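Ticket 1624: situation feed for the Sallden district shows wrong numbers of displaced families
Opened by: Krystyna Ziółkowski, field reporting
Assigned to: Leszek Kurek
Priority: high

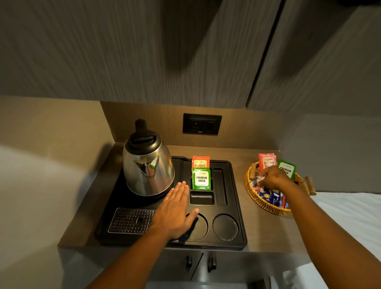
## Problem

The morning bulletin on the Trovport page shows 971 displaced families in Sallden. Our correspondent there sent us a list with roughly 3000. The difference is too big for a late update. The bulletin goes to two newspapers and a radio station, so I ask to stop the automatic sending until we know the cause.

## Log

**06:40, Leszek Kurek**
Automatic sending is stopped. I have informed the night editor, Reginald Whitlock, and he will send the bulletin by hand, without the table.

**07:15, Leszek Kurek**
I compared the incoming file with the page. The file is complete. All villages along the Cikum road are in it, also the ones which were attacked in January. On the page these villages are missing.

**07:50, Shuzhen Lu**
I tried to load the file again on the test server. Same result. The import stops at the first village of the Cikum road and gives no error. The status is "finished", which is wrong.

**08:30, Krystyna Ziółkowski**
Please note that the local authority changed the name of one village after the militants left. The correspondent writes both names in one cell, with a line break between them. Can this be the reason?

**09:05, Shuzhen Lu**
Yes. The import reads the line break as the end of the list. I removed it in a copy of the file and all the rows came in.

## Solution

1. Replace line breaks inside cells with a slash before the import. Done by Shuzhen.
2. Load the Sallden file again. Done at 09:20, total agrees with the correspondent's list.
3. Send a correction to both newspapers and the radio. Reginald has sent it, the radio has confirmed.
4. Start the automatic sending again. Done at 10:10.

## Still open

- The import must give an error if it reads fewer rows than the file has. Bartosz Mazurek will open a separate ticket.
- Older bulletins for the Szulc district use the same kind of file. I did not check them yet.

Status: solved, waiting for the check of Szulc.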